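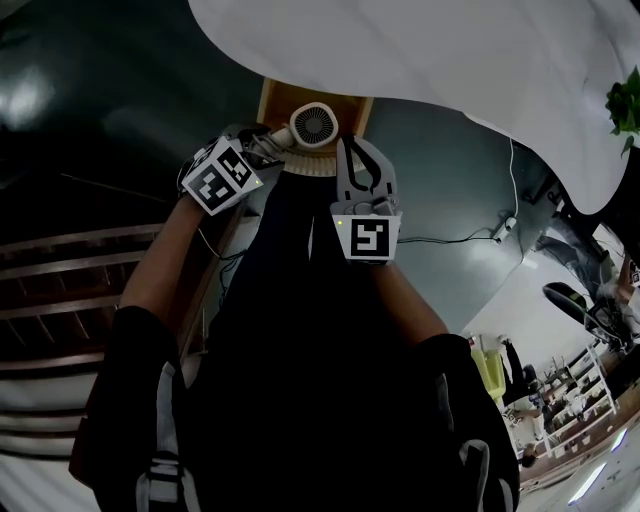
A gray hand-held gripper in each hand at the edge of a table.

Trirnside will change the way it accepts household textiles in April, when the town's reuse counter moves from mixed bags to sorted intake. Residents will be asked to separate clothing, bed linen and shoes before drop-off. Bags that combine the three will no longer be taken at the counter and will be sent to the general waste line at the resident's cost.

The change follows a review by Jaiswal, the contractor that has run textile collection in the town for three years. According to the review, 14 percent of material received in mixed bags was too damp or soiled to be resold or recycled. The rate for sorted bags, tested at a single site over the winter, was less than half of that.

"Moisture is the main problem. One wet pair of boots spoils a full bag of cotton," said Pankaj Prajapati, operations manager at Jaiswal.

Under the new rules, each bag may hold up to 50 liters and must be tied. Shoes must be paired, either by the laces or with a rubber band. Pillows, duvets and carpet pieces remain excluded. Curtains are accepted as bed linen if hooks and rings have been removed.

Each household may leave 200 liters per month without charge. Larger loads, such as those from house clearances, need a booking at the Prallau depot, which has a covered loading bay and a floor scale. The depot accepts deliveries until 4 p.m.

Clothing in wearable condition will go to resale. Linen that cannot be sold will be cut into wiping cloths for workshops, and the remainder will be shredded for insulation felt. The town does not expect revenue from the felt fraction in the first year.

Noemi Bassi, who oversees waste contracts for the town, said the 57 street containers already in place will stay where they are, with new labels on the hatch. Containers for shoes will have a smaller opening. A decision on adding collection points in the northern districts has been put off until tonnage figures for the summer are available.

Recent items
Glass collection: revised hours at Prallau depot
Water meter replacement enters second phase
Lostness footpath closed for drainage work
Compost bins: delivery list updated

Contact the newsroom | Copyright Trirnside Town News | Back to top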